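Grasp dataset for cables: how many demos before it stops being dumb?

Forum index > Manipulation > Data collection

stivo_bench
Posted September 23, 2024
So I'm gathering teleop demos for a pick and place policy and the rigid stuff is fine. Boxes, fine. Bottles, fine. Power cables are eating my life. I have 50 episodes of bundled cords so far and the policy still closes on thin air about half the time. We're on the Trellow recorder with a wrist camera only. Do I just keep grinding or is something off with how I'm collecting?

marzipan_torque
50 is nothing for cables! I did over 100 before mine would even commit to a grasp. Keep going, put on a podcast, you'll get there.

stivo_bench
Ugh, okay. One more thing, I've been folding the cord into the same hank every time and grabbing it around the middle so the loops stand up out of the fingers. It's the easiest grasp to drive and it lifts clean for me.

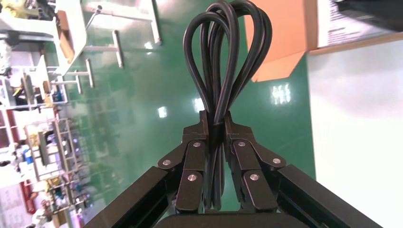
Do failed grasps belong in the training set?

Keep them if you recover in the same episode, and put the ones you gave up on in a separate folder. The recoveries are gold, the policy needs to see what a second try looks like.

marzipan_torque
Gonna disagree with that last bit. I threw out every episode with a fumble in it and mine got better, not worse. With a small set the fumbles just teach it to fumble.

lowgain_larry
Depends how you cut them, I think. I trim the miss and keep the part where the arm backs off and goes in again. Leaving the whole miss in did the same thing to me that it did to you.

Anyway OP, I don't think your problem is the count. Same fold and same grab point every time means it has learned one shape. Undo the thing between episodes and fold it badly on purpose. Big loops, small loops, one end hanging out. I know it's slow, I hate it too.

stivo_bench
Oh no. I have been so proud of my neat folds.

marzipan_torque
Ha, okay, I'll give larry that one. Mix up the folds AND do more of them though. I'm not backing down on the number.

quietgripper
Check your timestamps as well. I lost a whole batch on the Stefanou rig to video running behind the joint log, and closing on thin air is exactly how it looked when I trained on it. Plot finger position against the frames for one episode and see if they line up.

stivo_bench
Just plotted episode 1607 (numbering carries over from the box stuff, don't ask) and the video is 14 frames late. FOURTEEN. Going to see if the export tool can shift it before I record anything else.

quietgripper
If the lag is the same in every episode you can shift them all and keep the data. If it drifts I'd bin them, sorry.

lowgain_larry
And fold badly!

stivo_bench
Folding badly starting tonight. I'll post numbers once I've retrained.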